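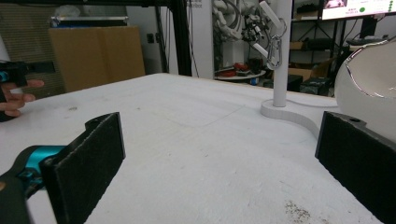
Passengers on a packed evening train out of Ackroyd were treated to an unscheduled concert last night, when a group of away fans decided that the quiet coach was the natural home for a trumpet.

The supporters, heading back to Navero after a 2-2 draw, boarded with the instrument, a drum and what one traveller called "a very full cool bag". They then played the club's anthem, which has one verse, for the next 11 stops.

A clip posted online by a fellow passenger shows the aisle blocked by men in scarves, several of them conducting. At one point an announcement asks whoever is holding the doors at Kukum to let go of them. The trumpet replies.

Train operator Trovum said it had received 488 complaints by lunchtime, a figure made more impressive by the fact that the train has fewer seats than that. A spokesman confirmed that some had come from people living near the line.

"We welcome football supporters on all our services," he said. "We would ask them to remember that the quiet coach is marked as such on the doors, the windows and the ceiling."

Nobody was hurt and there were no arrests, although the drum was taken away by station staff at Navero and may be collected from lost property between nine and five. It will need its owner to bring proof of purchase.

The club said it did not condone antisocial behaviour and was looking into the matter. It added that the trumpeter was not known to the club band — a statement the club band is understood to have asked for.

The return fixture is in September. Trovum says it is considering extra carriages.

Comments

platform4andahalf: I was on it. The drummer was all right to be fair. The trumpet was a crime.

Mrs T: My husband slept through the whole thing and still complained.

navero_til_i_drop: 11 stops and they couldn't find the second note. Sounds like our midfield.

oldgroundhopper: In my day it was a rattle and you were grateful.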